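Horários de confissão e a folha de cálculo da paróquia

Categoria: Fé e Paróquia

Desde março que trato da escala de confissões da unidade pastoral, que junta quatro igrejas e três padres.

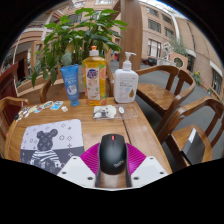 O problema de partida era simples de enunciar. Os horários afixados à porta de cada igreja não coincidiam com os do boletim, e em Lehner havia dois avisos diferentes no mesmo vidro. Passei tudo para uma única tabela: igreja, hora, sacerdote, língua.

A primeira versão tinha 17 linhas. Cortei as sobreposições e fixei blocos de 30 minutos antes da missa vespertina. O padre Kilian Steiner pediu que o bloco dele terminasse dez minutos mais cedo, para se paramentar sem pressa. Ficou assim em todas as igrejas.

Na Quaresma a tabela muda. Acrescenta-se a celebração penitencial comunitária, com confissão e absolvição individuais, e nessa noite os três padres estão no mesmo sítio. As outras igrejas ficam sem confissões e o boletim tem de o dizer na primeira página.

Falta resolver a confissão em alemão, que continua a ser por marcação na secretaria. Enquanto não houver hora fixa, a célula respetiva fica em branco.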